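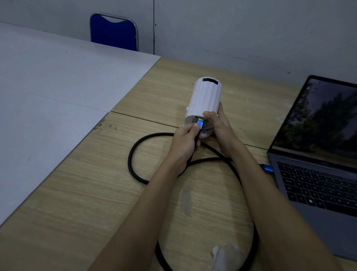 HDMI into the bottom of the mini projector, other end to the laptop.

Movie night tips, quick ones

Plug in before you set it on the shelf. Way easier to tip it up in your hands and see the port.

Push straight, no wiggling. Wont go? Flip the plug over.

Long cable = loop it loose on the table, never a tight knot.

Keep the vent clear. No blankets!! Dust it every 20 movies or so, dry paintbrush works fine.

Laptop screen not showing up? Windows key + P, pick Duplicate. Sound is seperate, check that too.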